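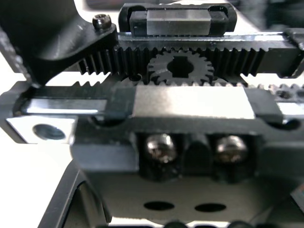
Iritz

Section 7. Preparing the bench and using the hand driver

Home Guides Bench work Parts Contact

Read this section before taking the Ultance driver to any small assembly. It covers the table, the driver and the little parts that go missing. Charging is dealt with in section 6.

7.1 Preparing the table

1. Wipe the surface down with a dry cloth. Use a damp one only for marks, and let the top dry.
2. Keep the near part of the table for the job in hand. Spare bits, the charger and packaging go on the Pollavik shelf.
3. Set the lamp to one side. Light from straight overhead shines back off steel and makes screw heads hard to see.
4. Put small electrical parts down singly, with space around them.

Note: a pale top is best for this work. Black screws show up on it straight away.

7.2 Using the driver

1. Check that the battery light is green.
2. Fit the bit and pull it gently. It should not come out.
3. Set the collar to its lowest number.
4. Start each screw by hand, two full turns, before using the driver.
5. Hold the driver in line with the screw and run it slowly. Stop when the head meets the surface.
6. Finish black socket screws with a hex key.

Caution: do not run the driver while changing the bit. Keep sleeves, hair and loose wires away from the end.
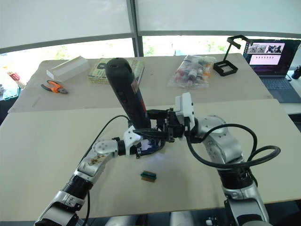

7. When you put the driver down, lay it on its side, well back from the edge, with the switch locked. Do not stand it on its end.

Caution: never rest the driver on a connector or a circuit part. The pins bend easily and cannot be straightened reliably.

7.3 Rails, racks and small gears

1. Brush dust out of the teeth with a soft, dry brush. Work along the rack from one end to the other.
2. Wipe the rails with a lint-free cloth.
3. Move the slide by hand through its whole travel. If it catches, stop and look for grit between the teeth.
4. Put one drop of light oil on each rail. Leave plastic end caps dry.

Repeat after nearly 1000 strokes, or sooner in a dusty room. The Louro oil bottle (order no. 191) is enough for 24 services.

Note: do not tighten the bracket screw to cure a stiff slide. See section 8.

Filed under: Bench work > Hand tools > Small assembly

Comments (3)

tinbox: Is sewing machine oil all right for 7.3?

Iritz: Yes, if it is clear and fresh.

moorhen_b: The link to section 8 goes to the September version.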